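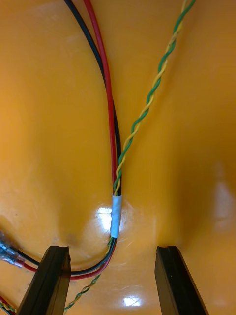

Baking Show Ovens, Part Two: Reading the Dials

Nov 29, 2020

In the first of these posts I complained that the bakers on Prolia Bake Week never seem to preheat anything. A few readers wrote in to say that the ovens are on before the bakers walk in. Fair enough. I went back through the season with the pause button and a notepad, and this post covers what I wrote down.

First, the background for anyone who skipped part one. Prolia Bake Week is a competition show, one hour per episode, with three rounds: a small bake, a bread or pastry round, and a large cake. It has no prize money. My husband found it in October and we watched the whole run in 14 evenings, mostly after the dishes were done. I bake cakes on weekends for people who pay me, so I watch it differently than he does. He watches the people and I watch the racks.

The ovens are built in at waist height with a drop-down door and a digital panel on the left. The panel shows the set temperature in Fahrenheit and a fan symbol when convection is on. In most shots you can't read it. When somebody crouches down to look at a sponge, though, the camera usually goes down with them, and for a second or two the number is legible.

In the sponge round of episode three, the fan symbol is lit on every panel I could read. That matters for the recipe. With convection on, a standard layer cake recipe should be run 25 degrees lower, or it will dome and crack before the center sets. Two of the bakers had dropped the temperature. Vilja Lahtinen hadn't, and her layers came out with a peak you could have balanced a level on. The judges called it "a little rustic." She leveled them with a bread knife and used the offcuts in the filling, a good use of them.

She's my favorite on the show, for the record. She weighs everything, including water, and tares the bowl between additions. She also lines her pans with parchment on the bottom only and leaves the sides ungreased, which is how I do it for any sponge that depends on egg foam. The batter needs to hold on to the side of the pan to climb. If you grease it, the batter slides back down as it cools.

The bread round is harder to judge from a couch. They were given two and a half hours for an enriched dough, start to finish. My kitchen is at 68 degrees in November and an enriched dough wants close to that long for the first rise alone. The show has proofing drawers, and I assume those are set in the low 80s. Even so, three of the loaves were plainly underproofed. You could see it in the tear along the base, where the crust set and the inside kept pushing.

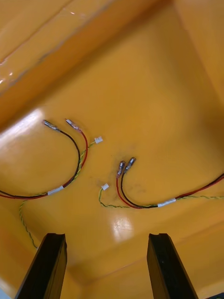
What I would have done with the same time limit is cut the butter by a third and add it after the first ten minutes of kneading. Fat coats the flour and slows down gluten formation, so a dough that gets its butter late comes together faster. I'd also raise the yeast a little. It costs some flavor, and with a clock running I would accept that.

Now the large cake round. The finale asked for a tiered cake with a minimum of 2000 grams of finished sponge. One baker planned it as three tiers and mixed everything in one batch. I paused on the bowl of the mixer and the batter was over the top of the paddle. Past that level the paddle can't reach all of it, and you get a ring of unmixed flour near the bottom. I split anything over 900 grams of batter into two batches for this reason, and my mixer is not a small one. When the cake was cut there was a pale streak in the lowest tier. The judges blamed the folding. I blame the bowl.

My husband's position is that I am ruining the show for him. He would like it noted here that he picked the winner in episode two and that I didn't.

Several people asked about the buttercream in part one. It's Swiss meringue: egg whites and sugar heated over a water bath to 160 degrees, whipped until the bowl is cool to the touch, then butter added a tablespoon at a time. If it goes soupy, chill the bowl for 7 minutes and whip again. If it looks curdled, keep whipping, as it is too cold and will come back by itself. Add salt at the end and taste it before you add more.

A correction, too. I wrote last time that the semifinal tarts were blind baked with rice. Looking again, those were ceramic weights. The shells slumped anyway, and I think the cause was warm dough going straight into the oven. Half an hour in the freezer would have fixed most of it.

Part three will be on the chocolate episode. I still have to rewatch the tempering segment, where they cut away from the thermometer every time it gets interesting.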